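Shared Cell Rules: What We Wrote and What We Learned
Student project report, submitted 2 August 2024
Samina Satti and Povilas Laur

Our question was simple. What should a written set of house rules look like for a tabletop cell with two robot arms, when new students join every term and each one learns from whoever sat there last? We chose snack bar sorting as our test task. It is small, it is fun, and it puts both arms over the same mat, where most of our rules matter.
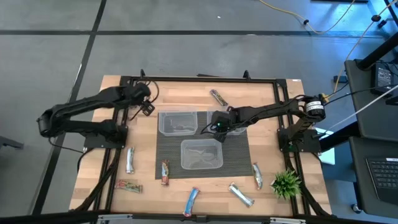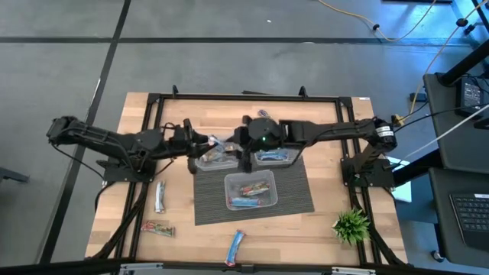
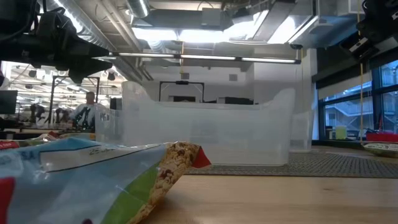
Figures 1 to 3. Snack bars and clear plastic containers at the two-arm cell.

Background

The old rules were a single page from the Kidine course, written in December for a cell with one arm. It covered hands and power and left out everything to do with arms meeting each other. Ozoliņš, the lab next to ours, had a much longer document, and we borrowed its layout (thank you!).

The rules we ended up with

1. One person is the operator, and says so out loud. Everyone else stays outside the metal border while the arms are powered.
2. Only one gripper may go into a container at a time. The other one waits until it is clear. This was our most argued-over rule and we are very happy with it.
3. Bars go down with space between them, and never under a parked arm.
4. Cables stay outside the reach of both arms. Walk the whole cable path before powering on, including the floor.
5. A torn wrapper ends the run. Crumbs on the mat count as a torn wrapper.
6. Write down every stop, even the silly ones. A stop with no note gets treated as a fault.

How we tested them

We did 80 runs with the old page and 80 with the new rules, using 16 different bars. Povilas operated for the first half of each set and Samina for the second. Stops caused by one arm blocking the other fell from 16 to 3 — we ran the log twice to be sure! Torn wrappers hardly changed, so rule 5 tells people what to do afterward but doesn't prevent anything yet.

Rule 4 needs work. "Outside the reach" means different things to a tall person and a short one, and we want tape marks instead of a judgment call. The Grorncombe group has offered to try our draft on their own cell next term, and we can't wait to see what they cross out.

The full draft is 400 words and fits on one side of paper. We'd like to keep it that way.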